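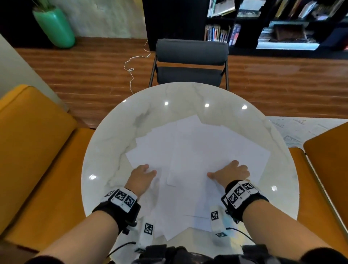 Progress report: Document handling automation, Trallix back office
Prepared by Eilidh Sutherland for Emerson Guerra
October 13, 2020

Status

The work is on schedule in two of its three parts. Recording of manual paper tasks continues. The job redesign talks with staff have started. The feeder cell is late; see Delays.

Recording of manual tasks

Staff wear cuffs with printed markers at both wrists and carry out their usual paper work: gathering loose sheets, squaring a stack, turning pages face up, pulling out damaged sheets. Target for the period was 3,000 usable recordings. Delivered: 2,446. Most of the shortfall is in gathering tasks, where overlapping sheets hide the fingers and the recording has to be rejected. Sheets that hang over the table rim are also a frequent cause of rejection. Gadisa Gebreyes has rewritten the acceptance rules so that a short loss of view no longer fails the whole recording.

Glossy tabletops give bright spots from ceiling lights. These have not affected marker reading so far. Matte surfaces will be added in the next period for comparison.

Effect on staff

Sorting of incoming mail at Assefa is the first job to change. Under the current plan, clerks will stop preparing stacks for the scanner and will take over exception handling, meaning torn, stapled or handwritten items. Tiruwork Kassa met with the five clerks concerned. Points raised:

Pay grade for exception handling is not settled. Management owes a written answer.
Clerks want a stop control within reach of each seat. Accepted.
Two clerks asked that recordings not be used to measure personal speed. Accepted, and added to the consent form.
Wrist cuffs become uncomfortable in long sessions. Sessions have been shortened.

Training takes 168 hours in total across the group. No positions are removed in this phase.

Delays

The sheet feeder from Hiron was returned with a faulty pickup roller. Eyerusalem Negussie is testing the replacement. Cell trials cannot begin until it passes.

Decisions needed

Approval to move unspent travel funds to recording hours.
Written position on the pay grade.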